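3.2 How players pick a shuttlecock, and why I stopped trusting the survey

When I started this project I figured the question of plastic versus feather would be the easy part. I'd hand out a form at the club, people would tick a box, and I'd have a tidy table by the end of July. The form went out to 80 recreational players at the Stirnis hall, and the boxes did get ticked. Then I sat down and watched the same people play, and what they did on court had very little to do with what they'd written.

Take durability. Almost everyone put it first on the form, ahead of price and flight. But when I kept track of when a shuttle got swapped out, the usual trigger was a bad rally. Somebody would lose two points in a row, glare at the thing, and reach for another tube. I did this myself, I should add, and I was supposed to be the one taking notes.
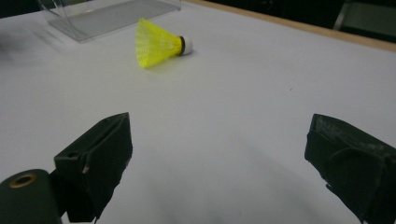
Price is messier. Sihan Cao, who helped me code the interviews, noticed that players talked about cost per tube when they were buying and cost per evening when they were complaining. Those are different sums, and the second one favors plastic by a mile if you hit hard and play doubles. It matters a lot less for a beginner who is mostly serving into the net (we had 19 of those, bless them).

I ended up splitting the sessions into two groups, following the routine Meinecke uses for tennis balls. One group got to choose before every game and the other chose once at the door. Choosing once made people calmer about it – they grumbled in the first game and then forgot. The group that chose every time kept switching, and a few players went back and forth all evening.
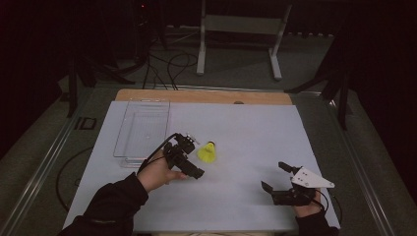

Color came up more than I expected, too. The Stirnis hall has pale walls and patchy lighting, and the players who liked yellow said they picked it up sooner on a high clear. The ones who preferred white mostly said it was what they'd learned with. I can't separate those two things with the data I have, and I'd be wary of anyone who claims to from a club sample this small. I counted the choices by session, with both shuttle colors pooled.

Figure 4. Two black gripper fingers over a blank, pale surface.
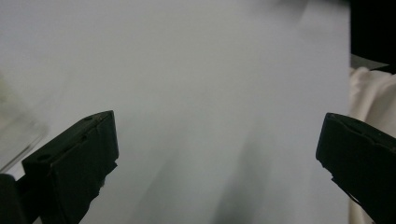

Does a player's level predict which type they choose?

Only weakly in our sample. Stronger players leaned toward feather when they were choosing for a match, but for practice they took whatever was already open, same as everyone else.

That last bit is the part I'd chase if I had another season. An open tube seems to count for more than any opinion on the form, and the form never asked about it. The revised version, which we're trying out at the Deletti courts, does.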